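Contents > Part Two: Getting Read > Chapter 6

Search this book Enter keyword Go

Prev Chapter Next Chapter Notes Index

Chapter 6
The Back of the Book: Writing Jacket Copy for Thrillers

Draft text, 8 April 2018

Before you start. You need the plot summary you wrote for Chapter 5. If you skipped it, go back. Ten minutes. Everything below leans on it.

By the end of the chapter you should be able to write a blurb for a thriller you like, a blurb for one you don't, and cut both in half. Key terms: hook, tagline, turn, stakes line, pull quote. Bold in the glossary, defined as we go.

6.1 What the copy is for

A reader in a shop picks up a book, looks at the front, flips it. You get 15 seconds, maybe less. Online it's worse, the first two lines show and the rest hides behind a click. So the first two lines carry the sale.

Jacket copy isn't a summary. Students hand in summaries every year. A summary tells you what happens and in what order. Copy stops early. Rule of thumb in this course: nothing past the first quarter of the book. For a 283-page novel that puts your cutoff near page 70. If the body in the lake turns up on page 200, the body in the lake does not exist for you. Find something else.

Our running case is The Salt Ledger, by Nuria Segura, first in a series set in a port town called Tamside. Customs clerk finds a cargo entry in her own handwriting. She didn't write it. The ship sank before she was born. Good premise, very easy to ruin.

First try, from a student workshop:

"Irene Phillips is a customs clerk who lives in Tamside with her father. One day she finds an entry in a ledger. She begins to investigate and discovers that many people in the town have secrets."

Flat. Why? Four facts before the strange one. The handwriting isn't even there. And "many people have secrets" is every thriller ever printed.

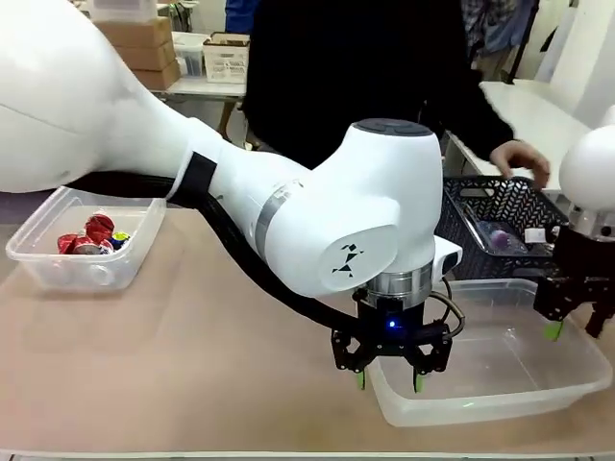
Second try, after edits: "The ship went down thirty years ago. The signature is hers." Eleven words including the one we argued over (hers or Irene's, see Exercise 2). Now look at how it works. Two plain statements, a gap in between, and the reader fills the gap. Good copy stops just short like that. Think of the green fingertips on that black gripper, hanging just inside the clear tub: you look straight at what comes next, and the page hasn't told you. Hold the reader there. Then give a name, a place, one thing she stands to lose, and get out.

6.2 The four parts

Hook. One or two sentences. The odd thing first.

Setup. Who and where. One name, two at most. Afaf Bataineh edited the series and her note to the copy team was a single line: "If I have to remember a third name I'm putting it down." Copy that onto a card.

Turn. The moment the lead can't go home. Usually starts with But or Then. Try it without either, often the sentence is stronger on it's own.

Stakes line. What gets lost, and by when. Dates help. "Before the August tide" beats "before it's too late." Always.

Under all that come the pull quotes. Short ones. A quote from another thriller writer does a different job than one from a newspaper, more in 6.5. Never trim a quote so it changes meaning. Keyvan Ghasemi's review of The Salt Ledger said "gripping until the ferry chapters, where it loses its nerve." You may not print "gripping." You know why.

6.3 Length

Back cover: 150 words is a comfortable limit. Online listing can run longer but break it up, short paragraphs, white space. Catalog copy for the trade, 30 words. That last one hurts. Do it first, its the best test of wether you've found the hook.

Serpil Ateş, who wrote copy for the Lollex crime list, starts from the tagline and builds outward. Nevzat Baysal goes the other way, writes 1,000 words and cuts for two days. Both get there. Try each once before you pick.

Exercises

1. Write the 30-word trade version for your own plot summary.

2. Hers or Irene's? Defend your choice in a paragraph.

3. Take any thriller off your shelf. Underline the turn on the back cover. If you can't find one, write it.

Next section: 6.4, Comparisons and when to leave them out.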